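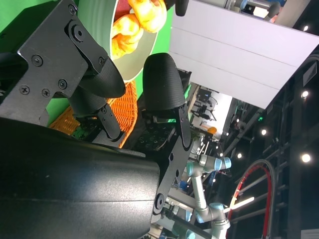
책 귀퉁이에 남은 사람들
헌책의 낙서를 모으는 서점 세라우에서 보낸 이틀

글 유스티나스 라우드세프

플러넌리에 가려면 클럼사이드 역에서 내려 121번 버스를 타야 한다. 버스는 강을 오른쪽에 두고 한참을 달리다가 종점을 두 정거장 남겨 두고 갑자기 언덕으로 꺾어 올라가는데, 이때 손잡이를 잡고 있지 않으면 옆자리 사람의 무릎에 앉게 된다. 내가 그랬다. 무릎의 주인이었던 할머니는 웃으면서 어디까지 가느냐고 물으셨고, 세라우에 간다고 하니 "아, 그 낙서 책방" 하며 내릴 곳을 미리 일러 주셨다. 덕분에 헤매지 않고 도착했으니 첫 단락에서 감사 인사를 드리고 싶다.

세라우는 헌책방이다. 간판에는 그렇게만 적혀 있고, 문을 열고 들어가도 한동안은 여느 헌책방과 다를 것이 없어 보인다. 요리책이 있고, 표지가 바랜 추리소설이 있고, 누가 읽을까 싶은 수로 건설의 역사 같은 책이 있다. 그런데 계산대 뒤편의 좁은 계단을 올라가면 팔지 않는 책들이 나온다. 먼저 읽은 사람이 여백에 무언가를 적어 놓은 책, 그중에서도 주인 네스마 살렘 씨가 차마 팔지 못한 책들이다.

"보통은 연필 자국이 있으면 값을 깎잖아요. 저도 처음 몇 해는 지우개를 들고 살았어요. 그게 일인 줄 알았거든요."

지우개를 내려놓게 된 것은 어느 겨울에 들어온 정원 가꾸기 책 때문이었다고 한다. 장미 가지치기를 설명하는 쪽 아래에 파란 볼펜으로 "이 사람 말대로 했다가 다 죽었음"이라고 적혀 있었고, 몇 장을 넘기니 같은 글씨로 "다 죽은 줄 알았는데 하나 살았음. 미안합니다"라고 쓰여 있었다. 살렘 씨는 그날 장사를 일찍 접고 그 책을 처음부터 끝까지 읽었다. 장미에는 관심도 없는 분이다. 책에는 그 뒤로도 진딧물과의 싸움, 이웃집 고양이에 대한 불평, 여동생이 다녀간 날의 날씨 같은 것이 띄엄띄엄 이어졌고, 마지막 장에는 씨앗값을 더한 셈이 있었는데 덧셈이 틀려 있었다고 한다.

이 이야기를 들으면서 나는 내 책들을 떠올렸다. 나는 책에 밑줄 하나 긋지 못하는 사람이다. 어릴 때 아버지 책에 색연필로 배를 그렸다가 크게 혼난 뒤로 그렇게 되었는데, 정작 아버지가 돌아가신 다음 그 책을 펼쳐 보니 내 배 밑에 아버지 글씨로 날짜가 적혀 있었다. 혼을 내고 나서 적으신 것일까. 물어볼 수가 없으니 그냥 그 쪽을 가끔 펼쳐 본다.

위층 서가를 정리하는 사람은 누안찬 까몬랏 씨다. 원래 도서관에서 일했고, 그래서 분류에 대한 생각이 분명하다. 처음에는 책의 주제대로 꽂아 두었던 것을 까몬랏 씨가 와서 전부 낙서의 성격대로 바꾸어 놓았다. 저자에게 따지는 책, 자기 자신에게 다짐하는 책, 누군가에게 선물하며 쓴 책, 책과 아무 상관 없는 장보기 목록이 있는 책. 가장 넓은 칸을 차지하는 것은 뜻밖에도 장보기 목록 쪽이다. 철학책 여백에 적힌 "양파, 건전지, 엄마한테 전화"를 보고 있으면 그 사람이 그날 몇 쪽까지 읽고 일어났는지 알 것 같아진다.

목록의 1,033번은 얇은 시집이다. 까몬랏 씨가 제일 아끼는 책이라며 장갑도 없이 덥석 건네주어서 내가 오히려 당황했다. 시마다 끝에 두 사람의 글씨가 있다. 한 사람은 둥글둥글한 글씨로 "좋다", "아주 좋다", "이건 모르겠다"라고만 썼고, 다른 사람은 뾰족한 글씨로 그 밑에 길게 답을 달았다. 그러다 책의 중간쯤에서 뾰족한 글씨가 사라진다. 둥근 글씨는 그 뒤로도 한참 "좋다"라고만 쓰다가, 뒤에서 세 번째 시에 이르러 처음으로 긴 문장을 쓴다. 무슨 문장인지는 적지 않겠다. 까몬랏 씨와 그러기로 약속했고, 궁금한 분은 언덕을 올라가 직접 읽으시면 된다.

낙서를 들여다보는 일에 거리낌이 없었던 것은 아니다. 남의 일기를 훔쳐보는 것과 무엇이 다른가 하는 질문을 나도 했고, 세라우에서는 이미 여러 번 오간 이야기였다. 기록물 보존을 가르치는 이마니 마코리 씨는 한 달에 한 번 들러 종이 상태를 봐 주는데, 그의 생각은 조금 더 느긋했다. 여백에 쓰는 사람은 다음에 펼칠 사람이 있다는 것을 어렴풋이 안다고, 그게 미래의 자기 자신이더라도 어쨌든 읽는 눈을 하나 상정하고 쓴다고 했다. 다만 이름이나 주소가 적힌 책은 따로 두고, 찾는 사람이 나타나면 값을 받지 않고 돌려준다. 지난 10월에도 한 권이 그렇게 돌아갔다.

돌려받은 사람은 브렌다 야녜스 씨였다. 전화로 이야기를 들려주었는데 목소리가 시원시원해서 듣는 내내 즐거웠다. 할머니가 쓰시던 제빵책이라고 한다. 이사를 하면서 상자째 없어졌고 가족 모두 포기하고 있었는데, 세라우가 벽에 붙여 둔 사진 속의 글씨를 사촌이 알아보았다. 책은 거의 300쪽이나 되고, 할머니는 그 가운데 설탕 양이 나오는 대목마다 빠짐없이 줄을 긋고 절반으로 고쳐 놓으셨다.

"그래서 우리 집 케이크가 그렇게 맛이 없었던 거예요! 저희는 평생 오븐 탓을 했다니까요."

야녜스 씨는 책을 받은 주말에 할머니가 고친 대로 한 번, 원래 책에 나온 대로 한 번, 호두 케이크를 두 개 구웠다. 식구들은 원래 책대로 구운 쪽이 훨씬 맛있다고 입을 모았고, 그러고는 할머니 쪽 케이크를 먼저 다 먹었다고 한다. 전화를 끊기 전에 조리법도 불러 주었는데 지면이 모자라 싣지 못한다. 호두를 먼저 볶으라는 말만 전해 둔다.

둘째 날 오후에는 비가 왔다. 플러넌리의 비는 옆으로 온다더니 정말이었다. 살렘 씨가 길 건너 분낙 찻집에서 생강차를 받아 왔고, 우리는 위층 창가에 앉아 새로 들어온 상자 하나를 함께 열었다. 상자를 여는 방식에는 순서가 있다. 먼저 책을 옆으로 뉘어 책장 단면을 본다. 많이 펼친 쪽은 손때가 타서 색이 다르다. 그다음 속표지, 그다음 맨 뒷장이다. 사람들은 대개 앞이나 뒤에 쓰고, 가운데에 쓰는 사람은 정말로 읽고 있던 사람이라는 것이 살렘 씨의 설명이다.

그날 상자에는 별것이 없었다. 여행 안내서 한 권에 "화장실 깨끗함"이 여러 군데 적혀 있었고, 화학 교과서 뒷장에 누가 누구를 좋아한다는 이야기가 이름 첫 글자로만 쓰여 있었으며, 나머지는 새것처럼 말끔했다. 말끔한 책들은 아래층으로 내려가 정상적인 값에 팔린다. 그 돈으로 월세를 낸다. 살렘 씨는 이 부분을 꼭 써 달라고 했다. 낭만만으로 운영되는 줄 알고 찾아오는 분들이 위층에서 하루를 보내고 빈손으로 내려가는 일이 잦다면서, 내려오는 길에 추리소설이라도 한 권 집어 주시면 참 고맙겠다고.

서점은 2025년 12월 6일부터 위층에서 작은 전시를 연다. 제목은 '여백에 쓴 것들'이고, 장미책도 시집도 볼 수 있으며, 야녜스 씨가 제빵책을 다시 빌려주기로 했다. 입구에는 아무것도 인쇄되지 않은 공책이 한 권 놓인다. 방문객이 마음대로 써도 되는 책인데, 까몬랏 씨는 사람들이 막상 쓰라고 하면 못 쓴다며 벌써 걱정이 많다. 엽서 1,000장도 찍어 두었으니 공책이 부담스러운 분은 그쪽을 가져가시면 좋겠다.

나는 그 공책의 첫 장을 미리 쓸 기회를 얻었다. 펜을 들고 꽤 오래 앉아 있었다. 차가 식고 비가 그치고, 까몬랏 씨가 창문을 열었다가 춥다고 다시 닫을 때까지도 쓸 말이 떠오르지 않았다. 결국 구석에 조그맣게 배를 한 척 그리고 밑에 날짜를 적었다. 버스를 놓칠 시간이라 돛은 다 칠하지 못했다.

서점 세라우는 121번 버스 '윗시장' 정류장에서 걸어서 금방이다. 위층 계단이 가파르니 굽이 낮은 신발을 권한다. 입장료는 없고, 전시 중에도 아래층 영업은 평소대로 한다.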